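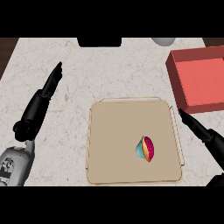

*Fig. 1. The simulated counter, with the tray, the red box and both arms. Neither gripper is holding anything.*

## Where the build stands, 1 March 2022

So the real arms are still in pieces on my bench at the Grirden workshop, and most of my month went into the simulator instead. I didn't plan it that way! The shoulder brackets came back from Leite with the bolt holes too tight, and Arlindo Vieira (my project advisor, and the only person with a key to the drill press) told me to get the motion code going while I waited.

The task I picked is moving the toy fruit from the tray to the red box. It sounds easy, and for the right arm it kind of is, because the box is over on that side. The left arm has the longer trip and has to get past the tray's wire handles, and my first planner loved driving the gripper straight through them. I fixed that by adding 4 waypoints above the tray and slowing everything down — a bit clumsy, but I can follow what it's doing.

I ran 50 trials per arm with the fruit turned a random way each time. Most of the misses were the fingers closing on the rounded side and the thing squirting out. I tried a grippier contact setting and it helped a lot, though I don't trust it yet (simulated friction is very forgiving).

Still to do:

- re-drill the 2 shoulder brackets
- swap in the Stuneck motor limits in place of my guesses
- stop both arms from going for the fruit at once
- clean up the log script, which quits at line 1584 if a trial times out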